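Planthorpe Fiber Guild – Members' Forum
Topic: Gauge requirement for the spring shawl exchange

guild_secretary wrote:
Members are reminded that entries for the shawl exchange are due at the end of March. Each shawl must be worked in the Fultemholm wool, on a cast-on of 216 stitches. A swatch must accompany every entry. Swatches are to be washed and dried flat before they are measured.
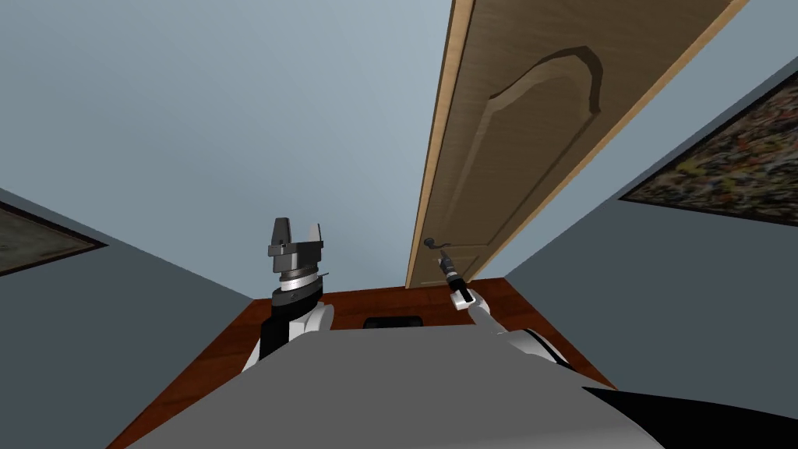
The swatch requirement was adopted after last year's exchange, when several shawls differed in size from the pattern. Members may choose either of the approved edgings, the plain garter border or the arch border. Those unfamiliar with the second may think of the arched top on the door's raised panel, with the curve worked over 16 stitches. Entries with any other edging will be returned to the maker.

purlside_gid wrote:
I wish to record an objection. The Gidville group has always accepted unwashed swatches, and our members were not consulted. The Fultemholm wool relaxes a good deal in water, and a washed swatch will lead careful knitters to choose too small a needle.
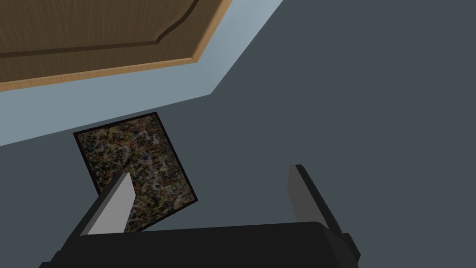

Gripper with its fingers apart

slow_selvage wrote:
I must respectfully disagree with the previous member. The finished shawl will be washed, so the swatch should be as well. I knitted the Mujić pattern twice – once from each kind of swatch – and only the washed one gave me the stated width. 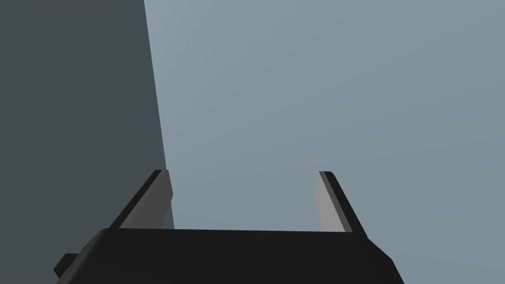 May a member substitute another yarn of the same weight?
Substitutions are accepted for the border only, and the label must be sent in with the swatch.

purlside_gid wrote:
I accept the point about width. My concern is with length, which the pattern gives in rows and not in inches. Two knitters with the same stitch gauge may still finish 3 inches apart.

guild_secretary wrote:
The concern about row gauge is noted. Members may add or omit up to 2 repeats of the center panel in order to reach the stated length.
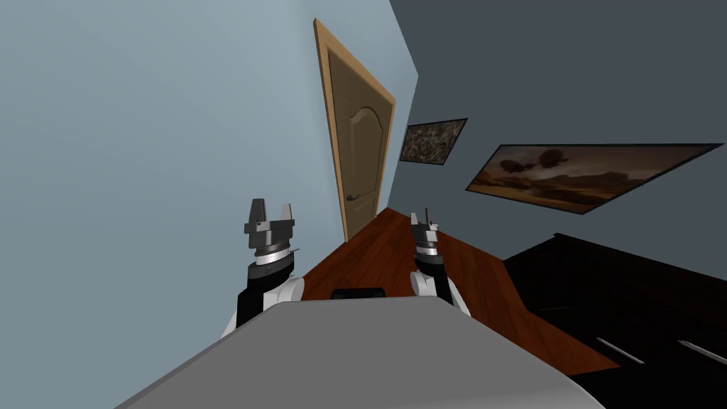
Any such change should be written on the entry card, together with the needle size used. The washed swatch remains a requirement for this exchange. Gidville members who have already cast on may send a swatch made afterward from the same ball.

slow_selvage wrote:
Thank you. Should the ends be woven in before the swatch is measured, or left loose?

guild_secretary wrote:
They may be left loose.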